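Print this page
E-mail this page

Speaker notes — Why we forget names (and what to do about it)
Rochelle Kincaid, Perkcombe Library evening talks, 3/5/21

Start without slides. Say hello, introduce myself, then ask who has already forgotten my name. Let them laugh, wait for the hands. Mine always goes up too!

Opening story: the wedding at Nerkis, where I called the groom's father Gary all night. His name was Cheung. He answered to Gary very graciously, even during the toasts. Keep it short, I tend to run on with this one.

Main point for the first half. Faces come with loads of detail: hair, voice, the way someone stands. A name is a sound that tells you almost nothing about the person, so there's very little to hang it on. If you learn that a man is a baker, you think of bread and flour and early mornings. If you learn that his surname is Baker, you get none of that. (Pause here, people love this bit and want to tell their neighbour.)

Slide change. 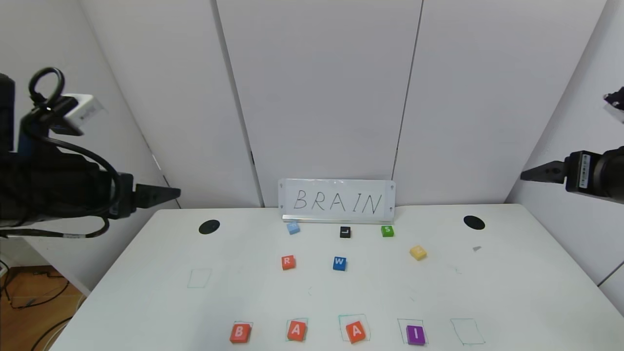
Why can I remember what someone does for a living but not what they're called?
The job links up with things you already know, and each of those links is another way back to it. The name often has only one way in, and if you weren't listening properly at the handshake, even that one is shaky.

Now the exercise. Read out the list of 20 made-up guests, one name and one hobby each, at an ordinary talking pace. No pens! Two minutes of chat about the weather, then everyone writes down what they've got. Expect far more hobbies than names. At the last talk one woman got 19 hobbies and 2 names and was absolutely delighted with herself.

Second half is practice. Say the name back straight away. Ask how it's spelled if it's unusual — people are nearly always pleased to be asked. Then try to pull it out of your head again a few minutes later, without peeking at the name tag.
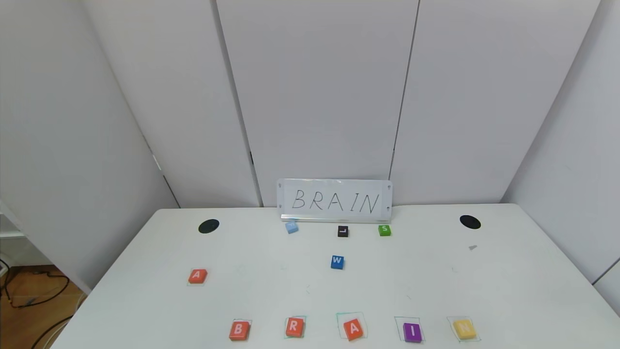
That last step is the one I get most excited about. Digging a name up yourself does more good than hearing it over and over, and it helps to leave a bit of a gap before you try. Let the gaps grow: a few minutes, then the drive home, then tomorrow at breakfast.

Mention my uncle in Lurkora, who is 80 and runs through the whole bowls club in his head while the kettle boils. He started in September and now he corrects me on my own cousins.

Questions. If someone asks about worrying memory loss, be kind and clear: see your GP, I'm a retired teacher and can't judge that from a stage.

Finish by asking for my name again. Tea is in the side room, cups back on the trolley please.

Print this page
E-mail this page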